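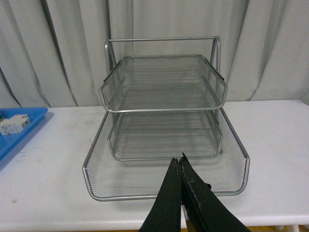

Slide 1: Three trays, wire mesh. Title stays up while people find seats.

The Middle Tray: Where Office Mail Goes to Die
Amos Quintanilla, Brandale staff day, July 20, 2022

Wait for the door to close. Don't thank the caterers yet, they haven't brought anything.

Open with the question: who here has something on their desk from before last November? Hands up. Keep your own up. Leave it up longer than is comfortable.

I've worked in records for Brandale long enough to have been reorganized 4 times. Each time we got a new filing policy, and each time the old policy was filed somewhere and lost.

Slide 2: In, Out, and the other one
Everyone understands In. Everyone claims to understand Out. The trouble is Pending, a word that means "I read the first paragraph and felt tired." Pause here. If they laugh, go on to the Hurgate letter. If they don't, go on to the Hurgate letter faster.

The Hurgate letter: they wrote asking us to confirm a delivery address. We put it in Pending. They wrote again, asking whether we'd seen the first one. We put that on top of the first one, so at least they had company. By the time I found the pair, Hurgate had moved.

Slide 3: The audit
Last winter I emptied the Pending trays on our floor, with permission, mostly. 163 pieces of paper. Read out a few:
- a birthday card for Esteves in accounts, signed by everybody, never given to Esteves
- the warranty for a kettle we no longer own
- a memo headed URGENT, with a coffee ring where the date was
- my own vacation request (don't dwell on this)

Esteves may be in the room. If so, hand over the card now. It's in the blue folder.

Slide 4: What we tried
First try was the Skeltano method, bought in by the previous management. Colored stickers. Red for today, yellow for this week, green for whenever. We ran out of green by lunch. Skip the sticker chart if we started late.

Second try was a rule I made up on the bus. You get 60 seconds with each piece of paper. Answer it, pass it on, or recycle it. If you honestly can't do any of those, write a date on the corner and the name of the person you're waiting for. You may not write "me."

People hated it. Phyllis on the front desk timed me with an egg timer. I lost.

Slide 5: Exercise
10 minutes, in pairs. Each pair gets an envelope from the audit pile (names blacked out, I checked twice). Decide what happens to each sheet. Walk around. Do not help. Someone will ask if they can make a new pile. The answer is no.

Slide 6: Questions
If asked about email, say that's next year's talk. If asked when next year's talk is, say it's pending.

Collect the envelopes before they go to lunch. Blue folder comes back with me.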